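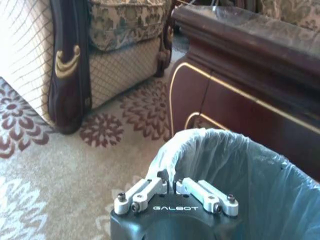

Is tidying a living room mostly a grasping problem? Mostly it's a problem of deciding what counts as rubbish, and when to stop looking for more.

That's the view at Gellamthorpe anyway, where the planning code for a tidy-up robot gets rewritten most weeks. Project name Grimlow. Closing the fingers - fine, solved enough. Picking what to close them on, less so. A cup on its side on a polished table, a crushed water bottle, a bit of tissue. Glossy wood throws the sofa back at the lens and early builds went after reflections. 477 logged attempts since February, two planners running side by side.

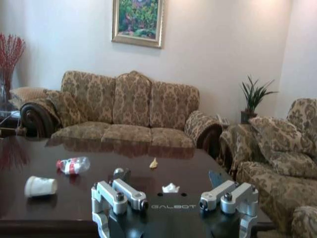

Clear plastic is still the worst of it, according to Baranauskienė, and no amount of clever planning helps if the depth map has a hole where the bottle should be.

So perception first. The newer build, Cakach, keeps a list of guesses for each lump on the table and wont commit until it has a second view. Slower. 103 seconds for one pass, which feels like ages when you're stood there. Then the tricky bit, the stop rule - when is a table done?

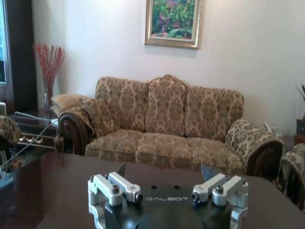 One reader wrote in after our last piece to say the stop rule should belong to the houshold, a setting like any other, and that a crumb is her business.

Fair enough. It's on the list, behind the depth fix.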